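**Robot cell going in at our bench, what happens to the people on it?**

Work at Zargate, small parts. They're putting a Bimar arm in for pick and place. 2 of us on that bench now. Do we get moved, retrained, what? Manager is vague.

**Þórarinn Kvaran**

Went thru this at Stusel. No layoffs, but the job changed. Less lifting, more waiting and clearing faults. Ask for training hours in writing, and ask who gets to stop it. Pay stayed the same untill October.

**reply 2**

depends on the boss

**reply 3**

Ours starts with one red block on a little dish, big white table. Slow going. I still do all the real parts by hand.
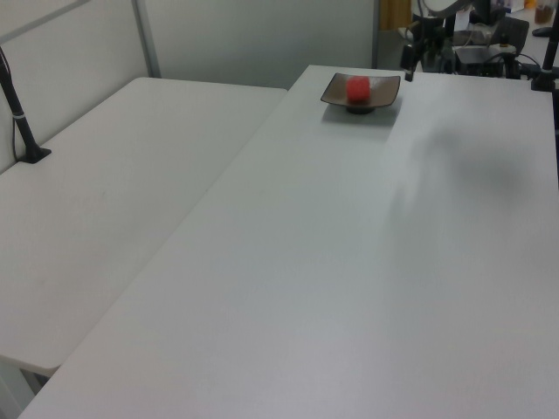
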